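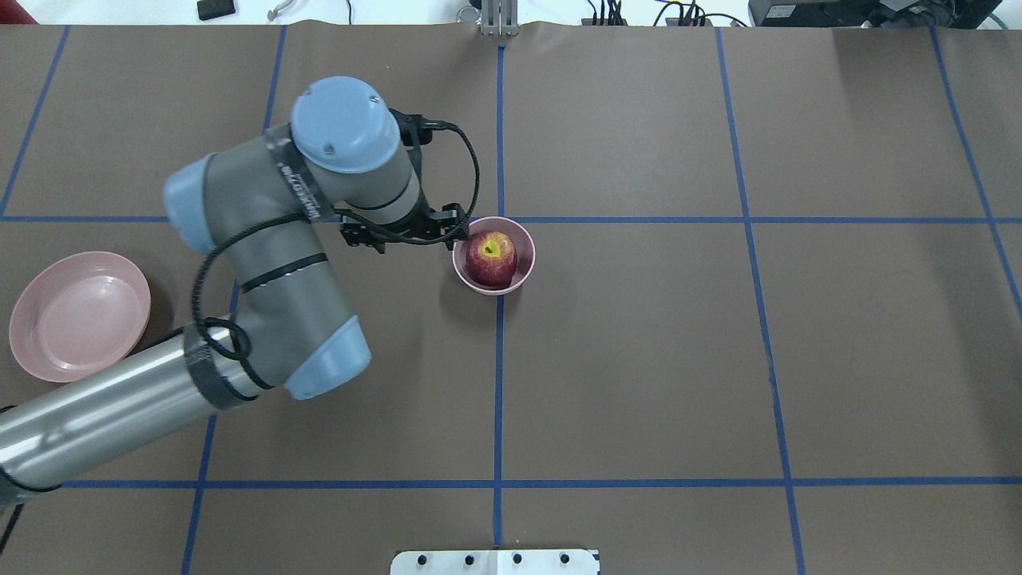
Setting out is the work of marking a bench or table so that any item placed on it can be described by position. It is done before an item is handled, weighed or sorted, and it is usually the first task given to a new member of a handling room. A surface which has not been set out can still be worked on, but the records made from it will rely on phrases such as "near the middle" or "towards the back", and two people will not read these in the same way. The most common method uses a plain covering, fixed down over the full working area, with strips of coloured tape laid across it in two directions. Blue tape on brown paper gives good contrast under most room lighting, and a small pink bowl stands out clearly against both. Paper wrinkles slightly in use. This has little effect on a bowl, which bears on its base, but it should be allowed for when round items are put directly on the covering.

Chapter 4
Marked Work Surfaces and the Placing of Small Items

4.1 Scope of the chapter

This chapter deals with flat work surfaces used for placing, moving and collecting small household and food items. It covers the choice of covering, the layout of tape lines, the naming of cells, and the use of bowls and plates as receiving vessels. Shelving and sloped surfaces are treated separately in the second volume.

On completing the chapter the reader should be able to lay out a grid on a bench of ordinary size, record the position of an item in a form that another person can use, and choose a suitable vessel for a given item.

4.2 Terms used

Cell: an area enclosed by tape lines, or by tape lines and the edge of the covering.

Line: a single strip of tape laid from one point to another without a join. A strip that has been joined is recorded as two lines.

Running line: a line that crosses the full width of the surface.

Stub: a short line that ends where it meets another.

Vessel: any open bowl, dish, plate or tray into which or on to which an item is placed.

Rim clearance: the vertical distance between the lowest point of a held item and the rim of the vessel.

4.3 Laying the lines

The running lines are laid first. A straight edge of 1000 mm is long enough for most benches; on longer benches it is moved along and each new position is checked against the last. The cross lines are then laid from the back of the bench to the front. They need not be parallel. In the layout used by Amegashie and Barta, several cross lines are set at a slant, so that the cells differ in shape and can be told apart without labels. The cost is that cell areas are unequal and must be measured one by one if area is to be used in a calculation.

Tape should be pressed down from the centre of the strip outwards. Lifted ends are trimmed and not folded under, as a fold raises the surface at that point - a small bowl resting on it will rock.

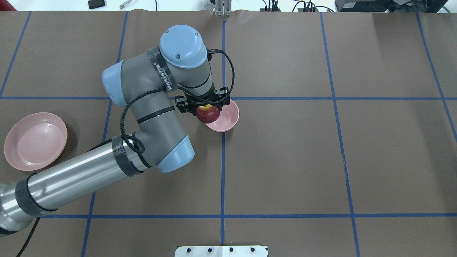
Reading time for sections 4.4 and 4.5: 2 minutes

4.4 Bowls and plates as receiving vessels

A vessel is chosen by reference to the item. An apple is close to a sphere and will roll on a flat surface if it is released with any sideways movement. A bowl with a rounded rim limits this movement, while a plate of larger diameter offers a wider target but less restraint. Where both are kept on the same surface, the one not in use is moved towards an edge, as with the pink plate on the left.

The held item should be brought over the opening of the bowl before it is lowered. It need not be exactly central. With the red apple slightly to the left of the bowl's centre, the lower half of the fruit still overlaps the inner area. The rim clearance should be kept small, so that the item is not dropped from a height.

The position of a vessel is recorded by its cell and by any line it touches. A bowl whose edge meets a cross line is entered as "touching", with the side stated. Bowls that lie over a line are entered under both cells.

4.5 Items of uneven colour

Fruit is often recorded by colour as well as by kind. An apple may be deep red over most of its skin with yellow-green streaks and a lighter patch near the top. The main colour is entered first, followed by the streaks and then any patch. Lò and Giannakopoulos give a longer scheme for mixed trays, which is set out in Table 4.2.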